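Ghizlane Kamel
@gkamel_sorts
7/13/20

Thread on why household recycling gets rejected after pickup. I spent a few years on contamination audits for the town of Mamley and the same questions keep reaching me. 1/

Contamination is measured by weight. A crew pulls a sample from the truck, spreads it on a floor, sorts it by hand and weighs each fraction. Our standard sample was 56 pounds. 2/

Weight has an odd effect. One jar half full of pasta sauce counts for more than a whole bag of chip wrappers, though the wrappers do more harm at the plant. They wrap around the screen shafts. 3/

Most loads fail on food residue and liquids. A quick rinse is enough. Labels can stay on, caps can stay on if your plant takes them. Mamley's does, Eklund's did not when I last checked. 4/
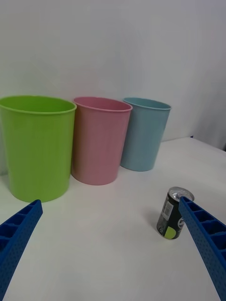

Bagged recycling is the second cause. The pickers have a second or two per item and a tied bag goes straight to trash. Tip the contents out loose. 5/

Color coding helps less than people expect. Mahmoud Radwan and I compared 17 routes, color-coded lids against plain lids with a printed list. The printed list did better on paper and the same on everything else. 6/

Caveat: the routes were not matched for housing type. Apartment blocks share containers, and shared containers run dirtier whatever the lid looks like. 7/

Shredded paper — please keep it out. The pieces fall through the screens and end up in the glass. Compost it if your program allows. 8/

Same problem with anything smaller than a credit card. Loose bottle caps, pill bottles, coffee pods. 9/

Someone asked about numbers on plastics. The number is a resin code. It tells you the polymer and says nothing about whether your town has a buyer for it. Check the local list, and check the date on the list. 10/

Will post the sampling sheet once Oana Lazăr has fixed the moisture column. 11/11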